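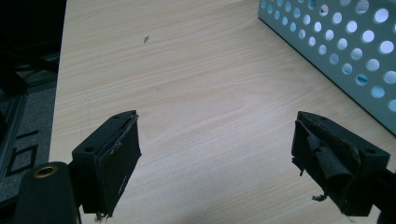 Deposit scheme for drink containers to reach district council in June 2025

The draft ordinance that would place a refundable deposit on drink containers sold in the Tlapale district has completed its public comment period and will go before the district council in June 2025. Carol Inskip, who heads the district's Office of Environmental Regulation, discussed the measure and the objections raised against it.

Under the draft, shops would collect a deposit on each bottle or can at the point of sale and return it when the empty container is brought back. Glass, metal and plastic containers are covered. Milk cartons and medicine bottles are not.

"The existing ordinance deals with litter after it has reached the street or the river," Ms. Inskip said. "Members asked us to look at the point of sale, and the draft follows that instruction."

The office received 1,835 written comments. Ms. Inskip said that most supported a deposit in principle, while a large share of those from retailers asked for changes to the section on storage. As first published, the draft required every licensed food shop to accept returns. The revised text exempts shops with a sales floor under 200 square meters, provided that a collection point operates in the same ward.

"A corner shop in Villotard does not have a back room in which to keep sacks of empty bottles," she said. "The owners told us so at some length, and the section has been rewritten."

Asked whether the exemption would leave residents of the outer wards with nowhere to return containers, Ms. Inskip said the district would open 23 collection points before the deposit takes effect. Their locations are listed in the second schedule to the draft. She acknowledged that two wards on the northern boundary would share a single site.

"I would prefer that each had its own," she said. "The budget before the council does not allow it this year."

Kieran Mapplebeck, legal counsel to the office, joined the interview to answer questions on enforcement. He said that inspectors would issue a written notice for a first breach, and that fines would apply only where a shop refused returns again after receiving one.

"The power to fine is already in the parent act," Mr. Mapplebeck said. "The ordinance sets out the steps that come before it – notice, a period to reply, and review by a second officer."

He added that unclaimed deposits would be held in a separate account and could be spent only on collection and river cleaning. A proposal to pay them into the general fund was withdrawn in February.

Ms. Inskip declined to predict the outcome of the vote. If the ordinance is adopted, shops will have 65 days to register with the office. Registration forms will be available at the district offices in Tlapale and Villotard, and there will be no fee.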